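My jaw, the scan and the £996 mouthguard

4th February

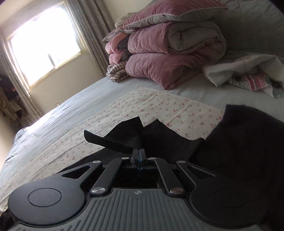
On the pale blue sheet.

I've had a clicking jaw since July. It clicks on the left when I yawn and sometimes when I eat toast. It doesn't hurt much. My dentist had a feel, told me the joint was a bit noisy and said to come back if it locked. That seemed fair enough to me, but then I made the mistake of reading about it online.

Within an evening I'd found a clinic called Alva offering a full jaw assessment. I went, partly out of worry and partly to see what they'd say. The scan took 25 minutes. The chat afterwards took longer, and most of it was about a custom night guard called the Flukel, which costs £996 and which I was told would "retrain" the joint while I slept.

I asked what retrain meant. The answer had a lot of words in it – alignment, balance, airway – and I came home with a glossy folder and no clearer idea. The folder says 3,230 patients have been "helped". Helped how? Compared with what? Did they count the ones whose jaws stopped clicking by themselves, as I gather plenty do? There's a footnote, and the footnote leads to a page on the Hamard website, and Hamard makes the guard.

I rang Volker Frerichs, who I used to share a flat with and who spent years doing jaw surgery before he retired to grow leeks. He asked me three things: does it lock, can you open wide, does it keep you awake. No, yes, no. He told me to eat softer food for a bit, stop chewing gum and leave it alone. He did say a plain guard can be worth having if you grind your teeth, and that he'd seen people do well with them. He just couldn't see what the other £900 or so was buying.

I don't think the clinic is crooked, for what it's worth. The woman who saw me was kind and I think she believes in the thing. But I'd like to see one decent trial before I part with that sort of money for a piece of plastic.

The click is still there. I've given up gum, which I miss more than I expected, and I have a check-up with my own dentist in 2 weeks. I'll ask her about the scan and see if she pulls a face.

We use cookies to improve your visit. Accept all | Manage choices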